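Wall murals in rental offices - worth it or a waste of money?
Home > Small Business > Premises and Fit-out

kutia_north
4 Jul 2025
Our landlord is "refreshing" the shared meeting room and wants the tenants to chip in for a photo mural on the back wall. Our share is 600 dollars. The pitch says that looking at nature lowers stress, raises output and makes clients stay longer. It came with a brochure from the supplier, Griltel, full of percentages and not one footnote. Has anybody paid for one of these and noticed any difference at all? I'm leaning toward no but the other tenants are keen and I don't want to be the grump again.

dullpencil
Be the grump. A brochure is a brochure. I asked a supplier once where their "82 percent of staff feel calmer" came from and got a link to another page of the same brochure.

Also ask who owns the wall when you leave. You're paying to decorate somebody else's building.

Faustine Carré
I'll disagree a little. We had one put in at our old place and I liked it. Did it lower my stress? No idea, I wasn't measuring. But the room had been beige for years and people stopped calling it the dentist's. I think you can like a thing without the science.

kutia_north
Sure, but then let them sell it as "you might like it". I'd respect that more. What did yours cost to put up, if you remember? And did it peel?

Faustine Carré
The landlord paid, so I never saw the bill. It peeled at one corner next to the radiator after 6 months and they glued it back. You could see the repair if you knew where to look.

hallway_lamp
Ours is the green hills kind. Trees along the top, little cottage, plain panel underneath. It went in before I joined so I can't tell you what it cost, only that I have sat facing it through a great many budget meetings and come out as cross as I went in.

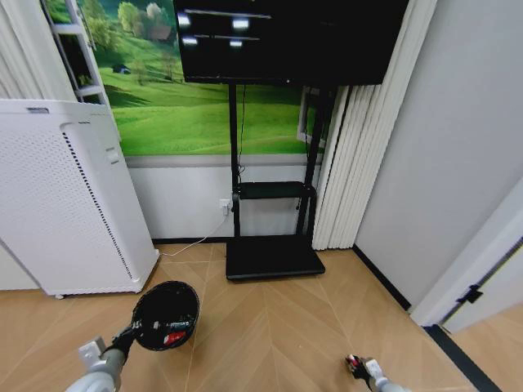
dullpencil
Budget meetings would beat any landscape, so I wouldn't hold that against the wallpaper. My problem is the way it's sold. There probably is decent research on real trees outside real windows. Then a sales rep takes it and applies it to a vinyl print, and suddenly a picture of grass does the same job as grass. Those are two different claims and only one of them has a price list.

posix_me_harder
I read a couple of the papers people usually pass around on this. The ones I found had small groups, students mostly, looking at pictures for a few minutes and then filling in a form about how they felt. That's a long way from a meeting room in its third year. By then you don't see the wall any more.

Not saying the effect is zero. I'm saying I wouldn't pay 600 for it.

Kumarasinghe
Fitter here, I hang these for a living so weigh my opinion how you like. Most of the cost is prep. If the wall is sound and flat, a mural is quick and it'll last. If it's old painted drywall with filler all over it, the print will show every bump under side lighting and you'll hate it by winter. Get them to say in writing who pays for the skim coat. I've seen that double a job.

And please stop it at a rail or panel lower down. Chair backs wreck a full height print.

kutia_north
That's the most useful thing anyone has said, thank you. The quote says "wall preparation as required" with no number next to it - so now I know what I'm going to ask.

dullpencil
"As required" meaning as required by them.

Faustine Carré
Or it's just how quotes get written. I don't think everybody who sells wallpaper is a crook. Ask for a sample panel and tape it up for a week. If the others still want it after that, fine, they've had a look.

posix_me_harder
A week won't tell you much, everything is interesting for a week. But it's free, so do it.

Has anyone costed plain paint and better bulbs? We did that at our last place and it was the only change anybody ever thanked me for.

kutia_north
Not yet, I'll put it on the list. Landlord wants an answer by the end of July. I've asked for the prep price, a sample, and whatever study is behind the brochure. So far I have a very friendly email with a second brochure attached.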